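2.3 What decoration is supposed to show

The claim that people who decorate a place are more attached to it has been repeated so often that it is now treated as background. We think it deserves a harder look. In the housing literature, decoration usually means small, cheap, removable things: magnets, postcards, toys, stickers. They are easy to count, and we suspect that this explains much of their popularity as a measure.
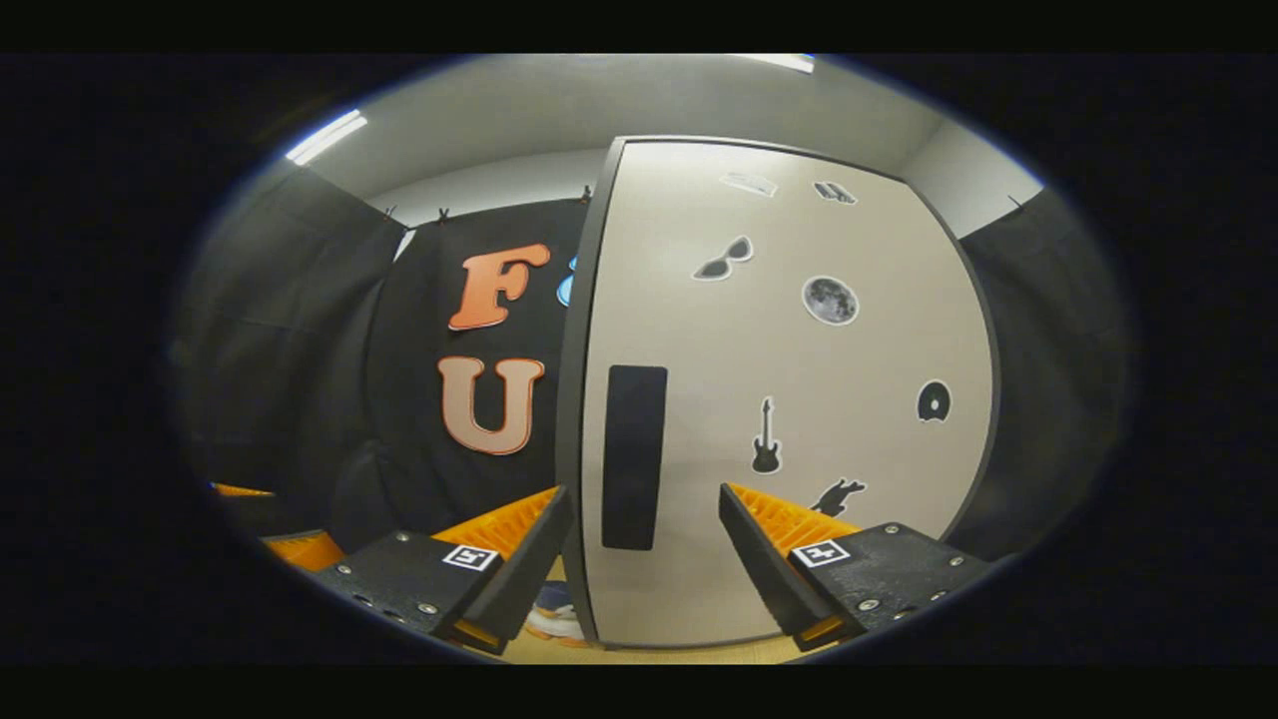
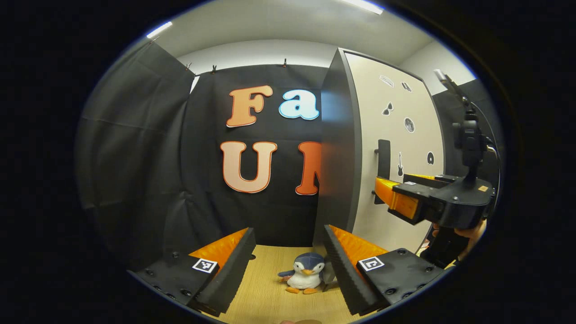
Figure 2. Small decorative items of the sort counted under the Drumov Index: stickers on a cabinet door (first) and a plush penguin (second).

The Drumov Index gives one point for each item that has no practical use and sits in a shared or semi-shared part of the home. Points are added up and divided by the number of residents. A household's score is then read as a sign of "rootedness," a word the index's manual uses freely and defines only once, in a footnote, as "the feeling of being settled." The manual does not say how the feeling was checked against anything other than the score.

We see three problems with the measure. The first is that it cannot tell a choice from a leftover. In rented homes, many objects arrive with the unit or stay behind when someone moves out. A sticker takes effort to remove and almost none to ignore. During our July visits to the Nudbridge apartments, we asked residents of 53 units who had put up or brought in each scored item. Many did not know. Some pointed to a former roommate, and others had assumed that the landlord was responsible. Under the index's rules all of these items count the same as a picture hung by the person who lives there, and the manual tells the scorer not to ask.

The second problem is age. Households with children own more small objects, and the objects end up everywhere. A toy in a hallway may tell us that a child lives in the unit, or visited, or dropped something on the way to the door. The index has no correction for this. The original Kevia sample was made up largely of families, while later studies have used the same cutoffs for students, older couples and people living alone. A low score in these groups has been reported as weak attachment. It could just as well mean fewer toys.

The third problem is more basic. Even where we can be sure that a resident chose an item and put it where it is, we do not know what the act meant. Some people in our interviews decorated heavily in their first weeks because they disliked the unit and wanted to look at something else. One resident had covered most of a kitchen wall with postcards and was planning to leave as soon as the lease allowed. Another had lived in the building for years, knew all of the neighbors on the floor, and had nothing on display at all — she found clutter tiring and said so at some length. The index would rank these two in the wrong order on any reasonable view of what being settled involves.

Supporters of the index have an answer to cases of this kind, which is that single households do not matter and the pattern holds on average. We would accept that if the average had been tested against something independent. The study most often cited for it is the Benedetti panel, which followed households for 6 years and found that high scorers were less likely to move. But the panel scored each home at the first visit, when some residents had been there for a decade and others for a month. People who have already stayed a long time tend to go on staying, and they have also had longer to gather things. Length of stay could produce the whole result without any help from rootedness. The panel's report gives length of stay in a table and never enters it into the main model. We asked for the household records so that we could do this ourselves and were told that they had not been kept in a usable form.

None of this proves that decoration and attachment are unrelated. There may well be a link, and it would be odd if there were none at all in owner-occupied homes, where people pay for what is on the walls and live with it. Our complaint is with the strength of what has been built on the measure. At least 2 housing programs in the Kevia region now use index scores to decide which buildings get money for shared rooms and repairs, on the theory that tenants with low scores will not look after what they are given. That is a serious decision to rest on a count of knickknacks.

For the rest of this paper we therefore treat item counts as a description of the home and nothing more. Attachment is measured separately, through the interview questions listed in the appendix, and length of stay is entered in every model. Items whose origin the resident could not name are kept in the count but marked, so that results can be read with and without them. Section 3 describes the sample and the visits.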